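Dostenia door and cupboard demonstrations: data card

Status: in use, with reservations. Read the reservations first if you only read one part.

What this is

A set of teleoperated demonstrations in a simulated flat. A person drives a two-armed robot by remote control and opens, closes or reaches for doors and cupboard fronts. The recordings are meant for training policies by imitation. There are 890 episodes in the current release, all driven by hand through the Cliltero rig. Nothing in it was scripted and nothing was produced by a planner.

The set was put together for the Kolanska work on household doors. It has since been copied into other people's training mixes with very little checking, and that is the main reason this card is longer than the one it replaces. The old card called the demonstrations "expert". I have taken the word out. The operators were competent and fairly tired, and some of them were using the rig for the first time.

Cameras

Each episode carries 3 views: one from the head, and one from each wrist. They are saved at the same rate and share a clock. The views are not always level. The head tilts, the wrists roll, and we have not straightened anything afterwards. If your loader assumes that the floor is at the bottom and the ceiling is at the top, it will be wrong often enough to matter.
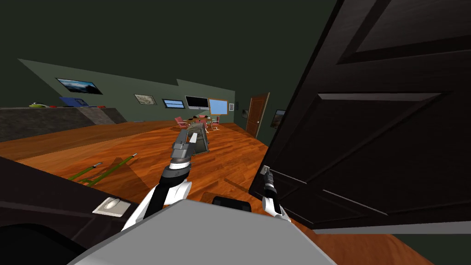

Door episodes are the largest group, and the one I trust least. A door looks like a simple thing to teach until you ask what the operator was supposed to do with the arm that has no job. Our instructions didn't say. The right gripper can be on the silver lever, with the door already swung open towards the robot, while the left arm is held out towards the middle of the room with its fingers apart, contributing nothing that I can name. Some operators parked the spare arm low, some left it wherever it had last been, and a few moved it about to keep it out of their own view. A policy trained on this will copy all of those habits with equal care. We have seen one wave its free arm before every door, and it took an embarrassingly long time to trace that back to a single afternoon of recording.

If you only need one arm, mask the other. Masking costs you little and saves a good deal of puzzling over plots.

What counts as a success

The success flag was set by the operator pressing a pedal at the end of an episode. It means that the operator thought the job was done. It does not mean that the door passed any particular angle, or that the handle was released cleanly.

When I replayed a portion of the release against the simulator's own joint readings, the two did not always agree. Door angle is stored per step, so you can work out your own flag, and I'd suggest you do. Treat the pedal as a note from a person in a hurry.

Failed attempts are kept. They are in the same folders as the rest and are not marked apart from the flag. Several people have asked for them to be moved. I would sooner they stayed, as a set with every fumble removed gives a very flattering idea of how easy remote driving is.

The wrist views

Reports of good results on this set tend to lean on the wrist cameras, so it is worth being plain about their limits. For long stretches of an episode the wrist view contains nothing the hand is going to touch. The arm is travelling, or waiting, or the operator is looking elsewhere. Those steps were not trimmed.
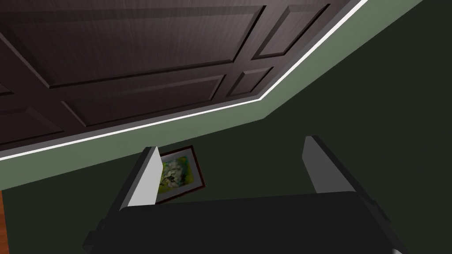
Can I drop every step where the gripper is open and far from a handle?

You can, but you will throw away the approach along with the waiting, and the approach is most of what the demonstrations have to teach. A cut based on how fast the arm is moving does less harm. Start with a low threshold and look at what it removes before you believe in it.

The temptation is to treat those steps as harmless padding. I am not convinced they are. In our own runs, a policy trained on the untrimmed set would pause in front of a door in much the same way the operators did, and then fail to stop pausing. The operator was thinking. The policy had no such excuse.

Cupboards and knobs

The second group covers cupboard fronts. These came later, after a change to the rig that made fine movement steadier but slower. The change is not recorded in the episode files, which is my fault. As a rule of thumb, cupboard episodes come from after the change and door episodes from before it, with some overlap in January when both versions were in use.

A knob is harder to drive to than a lever, at least through this rig. The operator has no sense of touch, depth is hard to judge on a flat screen, and the last small movement tends to be a guess followed by a correction.
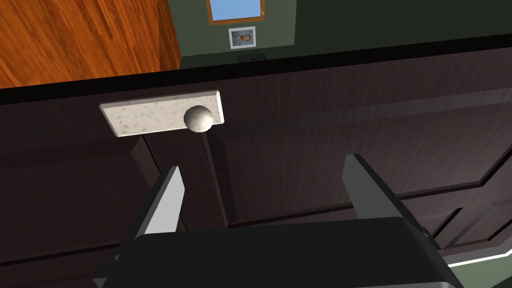
Those corrections are all in the recordings. You will find the hand going a little past, coming back, settling lower, and trying again, sometimes for longer than the rest of the episode put together. Whether this is useful depends on what you think imitation is for. If you want recovery behaviour, it is the best part of the release. If you want short, clean motion, it will get in your way, and a smoothing filter will not rescue you. We tried one, and the filtered hands missed the knobs.

Length and storage

Episodes are capped at 4000 steps. Anything that reached the cap was stopped and saved as it stood, with the flag set to failed whatever the state of the door. Almost 700 episodes finish well short of the cap. The long ones pull averages about, so please quote medians.

Each episode is one folder holding the three videos, the joint readings for both arms, the gripper openings, the commands sent by the rig, and the state of any door or cupboard in the room. Commands and readings are stored apart. They differ, sometimes by a fair bit, because the simulated arm lags behind the operator's hand. Train on the commands if you want what the person asked for, and on the readings if you want what the arm did. Mixing the two by accident is the most common mistake I get mail about.

Things I would not claim

That this transfers to a real robot. It may. We have not shown it. The Wyss trial is sometimes quoted as evidence, but that used a different set, a different hand and a much easier door. It shares our file format and nothing more.

That more episodes would help. Early on we doubled the door group and saw no gain that survived a change of random seed. Clearer instructions to the operators might have done more, and would have been cheaper.

That the simulated contact is right. Levers in particular hold on to the gripper more kindly than any lever I have used. Pulls that succeed in the recordings would slip in a kitchen with greasy hands, robot or human.

That remote driving is a natural way to show a task. People who open doors all day without thinking become strangely bad at it through a rig. What is recorded is a person coping with the controls as well as a person opening a door, and I know of no reliable way to separate the two after the fact.

Known faults

Gripper opening is reported in the rig's own units in the early door episodes and in metres afterwards. The loader converts it. If you wrote your own loader, check this before anything else.

Left and right wrist video are swapped in a small batch of cupboard episodes. The list is in the swaps file. It may not be complete.

Operator labels were removed before release. You can't split by operator, which is a pity, because that is the split I would most like to see results on.

Reporting problems

Send the episode folder name, the step, and what you expected to see. Reports that say only that the data is noisy will be agreed with and closed.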